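机器人来了以后，打包台边上的人在干什么
课程实践报告（个人部分）

先说一下，这份报告我写了三遍，前两遍都被老师退回来，批注是“太像说明书”。所以这一遍我干脆怎么想就怎么写了，有啰嗦的地方请多包涵！

我实习的地方是 Cernport 的一个小件分拣点，主要处理电商退货和补发的快递袋。项目叫 Kumik，内容就是让一台双臂机器人学着做打包台的活：从筐里拿袋子，过秤，放到传送带上。听起来三句话就讲完了，我在那儿待了一个学期也没看腻。
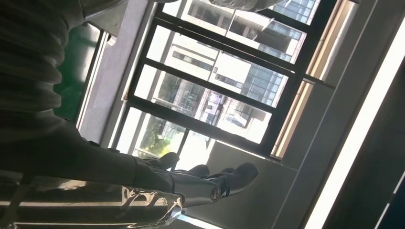
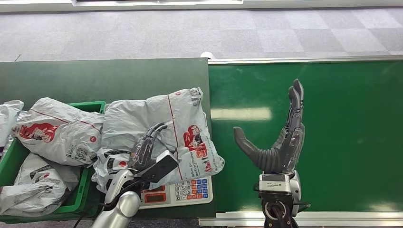

图1：靠窗一侧，机械臂和灵巧手。图2：打包台，绿色筐里的快递袋、电子秤和旁边的传送带。

一、我为什么选这个题目

本来我想写抓取算法的，毕竟我们专业就是干这个的。结果去的第一个星期，我发现自己老是在看人。带我的师傅叫 Sombat Kaewmanee，在分拣点干了很多年，他拿袋子的时候根本不看秤，手一掂就报数，然后再放上去让秤“对一下”（他的原话），差得还真不多。我就想，这样一个人，旁边站了一台机器人，他每天的活到底变成什么样了？于是题目就换了，从“怎么抓”换成了“谁还在抓，谁不抓了”。

二、原来的活是怎么分的

机器人来之前，一个打包台配两个人。一个拆筐过秤，一个贴单上带，中间隔一会儿就换手，因为拆筐那边要一直弯腰，腰受不了。换手这件事没有写在任何规定里，是他们自己商量出来的，一般是谁先喊累谁先换。换手的时候会聊几句，聊昨天的球，聊食堂的汤又咸了。我当时没觉得这几句话有什么重要，后面会说到。

塑料快递袋这种东西，我以前真是小看它了。它软，会滑，里面装的是衣服还是盒子从外面看不出来，两个叠在一块儿的时候边缘还会粘住。人的手指一捻就分开了，我自己试了试，也就半天工夫就顺手了。可是要把“捻”这个动作讲给机器听，我和组里的同学讨论了一下午，白板写满了，最后还是 Sombat 走过来，把手放到我们面前慢慢做了一遍。

三、现在的活是怎么分的

现在机器人那张台子只配一个人，叫“看台”。看台的人要做的事情，我跟着记了2个整班，大致是这些：

把筐推到位，袋口尽量别全朝下；
机器人一次拿起两个袋子的时候，按暂停，手动分开；
秤上的读数不稳时，重新摆一下袋子；
在平板上点一下这次算成功还是算失败，失败的选个原因；
每隔一段时间看看手指和线缆有没有异样。

第四条最有意思。失败原因那个下拉菜单最早是我们学生写的，有“抓取滑脱”“位姿估计偏差”这种词。师傅们看了一圈，全部选“其他”。后来 Sombat 和另一位师傅 Mounir Nasr 坐下来改了一版，变成“滑了”“粘一起了”“压底下了拿不着”“手举着不知道干嘛”。最后一条我当时笑了好久，可是它后来成了我们查问题最有用的一类，因为它对应的正好是规划模块超时等待的情况。这个我写进组内报告里了，算是整个学期我最得意的一条发现，虽然功劳主要是 Mounir 的。

四、几个数字

我一共看了1000条看台记录，是从平板后台导出来的，时间集中在十二月那一段（快递多，数据也就多）。里面有68条选了“粘一起了”，58条选了“手举着不知道干嘛”。我没有拿它们去跟人工台比，人工台以前不记失败，掉了捡起来就是了，谁会去点平板呢？所以这里没法说机器比人强多少或者差多少，老师如果想看这个对比，得另外设计一次观察。

还有一点要老实交代：“成功”是看台的人点的，不同的人手松手紧不一样。Mounir 比较严，袋子上带之后歪了他也算失败；Sombat 觉得上了带就行。我跟他们俩各站了一个班，这个差别很明显，但我没来得及把它量化。

五、人这边变了什么

好的先说。弯腰少了，这是师傅们提得最多的。Mounir 说他以前下班第一件事是找地方躺着，现在能先去接孩子。听他讲这句的时候我挺高兴的，感觉自己拧的那些螺丝没白拧。

不太好的也有。看台是一个人的活，换手没有了，聊天也就没有了。Sombat 说得很直接：“以前累的是腰，现在累的是眼睛，还有嘴，嘴闲得慌。”而且看台要一直盯着，可大部分时间又不需要动手，这种状态我自己试过，比搬筐还难熬，脑子会飘，等反应过来的时候机器可能已经拿着两个袋子往秤上去了。

另外就是手艺的问题。掂重量、捻袋子这些，新来的人没有机会练了，直接从看台学起。我问 Mounir 他怎么看，他想了一下，说新人连袋子什么时候会滑都没摸过，那怎么判断机器快要滑了呢？我觉得这个问题提得比我们组里任何一个人都好。组会上我转述了一遍，指导老师让我们把“新人先上人工台两周”写进给分拣点的建议里。采不采纳由他们定，我交报告的时候还没有回音。

六、如果再做一次

首先访谈要早做。我是快结束才正式坐下来跟两位师傅聊的，前面都是零零碎碎地听，很多话没记下来，回头想引用只记得个大意，很可惜。

其次，看台的位置值得好好设计。现在是人站着，平板挂在侧面，每点一次都要扭一下身子。我提过换成脚踏板或者大按钮，同学说先把抓取做稳再说，我理解，但我还是觉得这个可以同时做，又不贵！

再就是让隔壁台的人和看台的人离近一点。这条有点不像工程建议，我犹豫要不要写，后来想想还是写上吧，毕竟师傅们跟我提的次数比提抓取速度的次数多得多。

七、致谢和附件

谢谢 Sombat 和 Mounir 两位师傅，也谢谢组里陪我导数据导到很晚的同学。附件一是改版前后的失败原因菜单，附件二是看台记录的统计表，原始记录里有工号，所以没有放进来，需要核对的话请找指导老师。

5月11日，星期日，第三稿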